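Home Guides Parts Stand Plans Contact

November
By Grímur Fogh

Part 2: Getting the cooler and the shelf ready

Okay, you've got the stand bolted down and the roof on, so now we move on to the part I like best, the inside! Everything in this section took me one long afternoon, and I stopped for lunch. If your roof still leaks, go back to Part 1 first (I didn't, and I had to dry out a whole cash box).

You'll need the Zolline cooler, the Brillitz strip light with its clip-on switch, the Tefera drawer unit, a level, a Phillips screwdriver, and an outdoor-rated extension cord. Some old towels won't hurt either.

1. Stand the cooler upright where it's going to live and leave it unplugged overnight if it came home on its side in a car. Mine did, under a tarp, with the seats down.

2. Check it with the level front to back and side to side. The feet unscrew. I like the front a hair higher so the door swings shut by itself.

3. Plug it in with nothing inside and the door closed. Let it run for 60 minutes before you even look at the dial.

CAUTION: Don't run the cord under the doormat. People stand there all day in wet boots. Take it up the back post and clip it.

4. Set the dial in the middle and put a cheap thermometer on the center shelf. Ignore whatever the door display says for the first day. If it flashes 553, the door isn't seated, so push on the bottom corner until you hear it click. I spent an evening on the phone about that one.

5. Hang your price cards now, while you can still get your arms in. One card for each kind of bunch, big letters, a price anybody can read from the road. I do tulips, mixed greens, and whatever's left over, which I call the kitchen bunch. It sells better than the other two in bad weather and I've stopped wondering why.
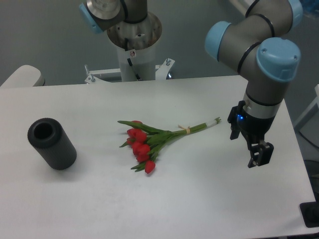
Red tulips and a black vase.

Note: Keep the fruit out of the flower cooler. I know it's tempting when you've got apples and half a shelf going spare, but ripening fruit is hard on cut flowers and you'll be throwing out bunches by the weekend. Apples go in a crate under the counter.

Now the light.

6. Wipe the underside of the top shelf and let it dry all the way. The Brillitz pads hate dust (so do I).

7. Press the strip on from left to right. Hold each pad while you hum something, a verse and a chorus will do it. Don't peel it back to straighten it! If it's crooked, live with it. Mine's crooked.

8. Clip the switch where you can find it in the dark. I open up at 6 a.m. for most of the year, and I don't want to be patting around for it with a bucket in the other hand. 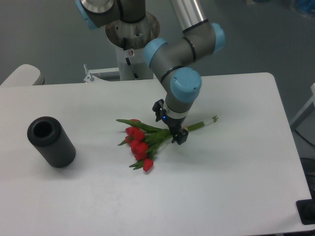 Next comes the Tefera drawer unit, and please take the drawers out before you try to move it. They don't lock. Slide the empty box under the counter, screw it to the back rail through the two holes already in it, and then put the drawers back. I use the top one for rubber bands, paper sleeves, and the good scissors, and the bottom one for everything I should've thrown away by now.

CAUTION: The screws in the bag are too short for a thick rail. Get longer ones before you start, or you'll be driving to the hardware store with your stand in pieces.

9. Fix the cash box last. I've got the Tiltov with the slanted slot, and it wants a solid board behind it. Use all the bolts and tighten them from the inside.

10. Drop a coin in and make sure you can get it out again. Then lock it, put one key in the house, and hang the other somewhere you'll remember. My spare is still missing.

If the power trips when the cooler and the light are on together, unplug the light and see whether the cooler runs by itself. Still trips? Stop there and call an electrician. The wiring sketch is on page 227 of the big binder, or under Stand Plans if you're reading this online.

Part 3 covers buckets, water, and the sign out front.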